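去看Vultow的开放日，是因为朋友把票转给了我，她自己临时去不了，我又正好闲着。八月，下午，厂区在城外，地铁坐到底还要换一趟接驳车，车上空调只有两档：没有，和冷库。

Vultow是做纸杯和纸碗的。我对纸杯的全部了解，在此之前仅限于“别捏”。门口发了一张胸牌、一顶一次性发网和一本小册子。小册子第一页写着“一只杯子的旅程”，我翻了翻，旅程主要发生在卷筒纸和叠杯台之间，全长不到一个车间。

带队的是Felista Massawe，在这里管生产，说话快，走路更快，我们这一组人基本是小跑着参观的。她先让大家看原纸。原纸卷立起来比我高，摸上去又凉又滑，一面淋了膜，一面没有。她让我们闭上眼用手指猜哪面是哪面，全组猜错了一半，我属于那一半。

接着是冲切。纸张被切成一片片扇形，像没有骨架的折扇。扇形的弧度决定杯子的锥度，锥度决定杯子能不能套得进去又拔得出来。Felista在这件事上讲了很久，比讲公司历史久得多。她说角度收得太小，杯子叠在一起就成了一根柱子，谁也别想抽出一只；角度太大，一摞杯子松松垮垮，运输时占地方，等于花钱运空气。我想起办公室那台饮水机旁边，每次想拿一只杯子总要带出来三只，原来是有人在某个下午把角度定错了。

成型机是一台Steteck，声音很大，大到讲解全靠手势。扇形片进去，绕一圈，侧缝热压粘上，底片塞进来，滚边，卷口，吐出来一只杯子。卷口这一步我看得最久。杯口那一圈圆边，我一直以为是为了喝水时不割嘴，Felista说也对，不过更要紧的是撑住杯身。没有那圈卷边，杯子一握就扁。她当场拿剪刀剪掉一只的杯口递给我，我一握，扁了。这是全天最有说服力的一次讲解，成本一只杯子。

另一条线做的是外壁带竖棱的那种。竖棱我以前当成装饰，归在“餐厅想显得高级”一类里。按她的讲法，棱有两个用处，一是硬挺，二是手指只碰到棱尖，装热饮没那么烫。我问那为什么咖啡店还要再套一个纸套，她看了我一眼，说纸套是另一个部门的产品。

车间走完是样品间，也就是大家真正想来的地方，因为有茶水，还有椅子。墙上挂着历年的杯型，从小到牙科诊所漱口用的，到大得我不愿想象里面装什么的。Tetteh Adjei在这里管包装和陈列，人很和气，讲话慢，刚好给被Felista拖散架的我们缓一缓。他的主题是叠杯，以及杯子叠起来之后放哪儿。

你可能觉得这没什么可讲的，我当时也这么觉得。他讲了整整半小时，我居然没走神。他说人拿杯子有个坏毛病，爱捏着杯口往外拽，手指正好伸进要喝水的地方。所以杯子怎么摆、从哪一头取，要跟着人的手来设计，不能指望人改。他还很反感把杯子散放在托盘里，口朝上接灰，口朝下蹭桌面，两头不讨好。老老实实摞在架子上，只有最外面那只受点委屈。
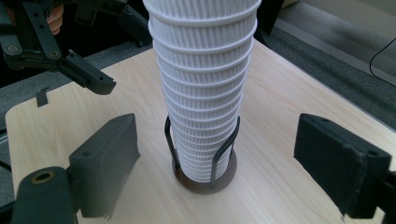

至于一摞该摞多高，他和Felista显然有过分歧。Felista主张多放，省得老有人去补；Tetteh主张少放，摞得越高，来参观的人手越痒。说到这里他朝我们这组扫了一眼，我把手放回了口袋。

他又讲到杯架。好的杯架，底座要沉，两侧要有东西扶着，手还得伸得进去。听起来像废话，他却从柜子里拿出几款失败的给大家传看。有一款是一家叫Sveinbjörnsson的设计工作室做的，极简，极美，光溜溜一根斜杆，杯子放上去全靠自觉。据说在展会上很受欢迎，展会结束时杯子都在地上。还有一款Rululeck，塑料筒，取杯口开在下面，理论上一次出一只。我试了试，第一次没出来，第二次出来5只。Tetteh说这个结果算不错的。

提问环节有位穿冲锋衣的先生问纸杯能不能回收。Felista没有绕弯子，说淋膜的纸杯要有专门的处理线，普通废纸站多半不收，他们自己厂里的边角料倒是分开走的。先生又问那为什么不都做成不淋膜的，她说可以，您喝快一点。全场笑了，先生也笑了，不过看得出他并不满意，后来又追到茶水台边上问了一轮。

茶水用的当然是自家的杯子。茶很淡，杯子很挺，我握着它，第一次去注意那条侧缝，喝的时候总忍不住把缝转到另一边。旁边一位大姐也在转，我们对视了一下，谁都没说话。

最后是纪念品店，开在出口必经的一条走廊里。店里卖印着厂标的帆布袋、笔，还有整箱的纸杯。我的胸牌编号是3235，凭编号可以抽奖，奖品也是纸杯。我没抽中，于是花钱买了一包。一包70只，够我一个人用到很老。

给想去的人几句实际的。接驳车末班比宣传页上写的早，问清楚再进车间。鞋要防滑，冲切那一段地上有纸屑，踩上去像溜冰。带孩子的话，成型机旁边声音确实吓人，我们组里有个7岁的小姑娘从头到尾捂着耳朵，可到了样品间数她最活跃，把Tetteh的失败杯架挨个试了一遍，最喜欢Sveinbjörnsson那款。

那包纸杯现在放在我家厨房。我没有杯架，暂时把它们插在一只旧花瓶里，口朝下，取的时候要把花瓶一起拎起来抖。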